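Research News from the Vilton Laboratory for Robotics

Contact-Aware Training Improves Peg Insertion in the Telham Project

The Telham project has completed the second phase of its study on robotic insertion, the task of placing a shaped part into an opening made to fit it. The work was carried out at the Vilton Laboratory between January and May and was supported by a grant from the Daneshvar Fund. This item presents the method and the main result for readers outside the project. A full technical report will be posted to the laboratory's publications page later in the summer.

Insertion is a routine step in assembly work, and it remains difficult for robots. A part that is held at a slight tilt, or lowered a small distance to one side of its opening, will catch on the rim. Most people correct such an error by feel. A robot that relies on a single camera view often continues to press in the wrong direction until the attempt is stopped. The Telham project was formed to study how a robot might learn the small corrections that people make in the last moments before a part drops into place.

The study uses shaped pegs and a block with matching openings. Toys of this type have long been used in manipulation research. The parts are inexpensive, the goal is easy to state, and the shapes differ enough in outline that a motion suited to one will often fail with another. A round peg may be turned to any angle about its own axis and still fit. A star must be lined up with its opening before it can descend at all. 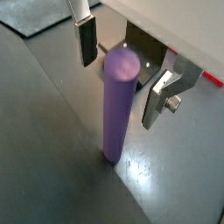

The method developed in this phase is called Flaka. It divides each insertion into two stages, approach and contact, and trains a separate policy for each. The approach policy brings the held part near the opening and is guided mainly by the fixed cameras at the workspace. The contact policy takes over when a change in force is measured at the wrist. It depends chiefly on the wrist camera and on the force signal, and it is limited to short, slow movements. A small switching network decides when control should pass from one to the other, and it may return control to the approach policy if the part has drifted too far from the opening.

Training data came from human demonstrations. Operators guided the arm through 2375 complete insertions, beginning from varied starting positions and with the block placed at different points on the floor of the workspace. Operators were asked not to discard attempts in which the part first struck the rim. Earlier data sets in the laboratory had kept only clean insertions, and policies trained on them had little to draw on once an error occurred. In the new data, a recovery from a poor first contact is treated as a useful example and is marked as such during labeling.

Each demonstration was labeled with the moment of first contact and the moment at which the part was released. Labeling was done by hand for the opening portion of the data. A simple detector based on the force signal was then used for the remainder, and its output was checked by a second reader. Where the detector and the reader disagreed, the reader's mark was kept.

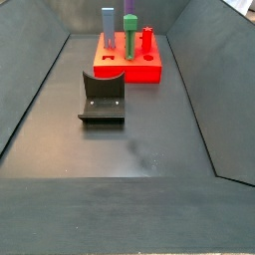 Evaluation followed a fixed protocol. The robot completed 1016 test insertions under the new method, and the same number under the laboratory's earlier single-stage policy. Block positions were drawn from a list prepared in advance and used in the same order for both. A trial was counted as a success only if the part was fully seated and released, with no help from the operator. Trials that passed the time limit were counted as failures, including those in which the part was close to its final position when time ran out.

The principal finding is that failures after first contact fell by 46 percent in comparison with the earlier policy. Failures before contact, such as a poor grasp or an approach to the wrong opening, showed no meaningful change. This was expected, given that the approach stage was left much as it had been in the first phase. The project considers the grasp to be the larger remaining source of error and will address it separately.

The gain was not even across shapes. Parts with a simple outline improved the least, largely for the reason that the earlier policy already handled them well. The star showed the greatest improvement. Shapes with two legs remained troublesome. In a number of trials one leg entered its opening while the other rested on the surface of the block, and the contact policy tended to press down when a slight sideways motion would have served better. The demonstrations contain few cases of this kind, and more will be gathered.
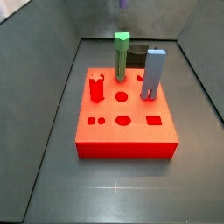 Shape-sorting block with star, green, and light-blue pieces standing in its top surface, Telham project workspace.

Two limits of the study should be noted. All trials used one block and one set of parts, and the results should not be taken to apply to parts with a tighter fit or a harder surface. Lighting was also held constant throughout. A short side test with the overhead lights dimmed produced lower success in both methods, but the number of trials was too small to report.

The third phase will begin in September. It will repeat the evaluation with a second block and will add demonstrations that begin from a partly seated position. The project also intends to test whether the contact policy can be used without further training when the approach policy is replaced by another laboratory's system.

The labeled demonstrations and the evaluation protocol will be made available to academic groups on request once the technical report has been posted. Requests should state the intended use and the name of the supervising department, and should be sent to the Vilton Laboratory office in care of the Telham project.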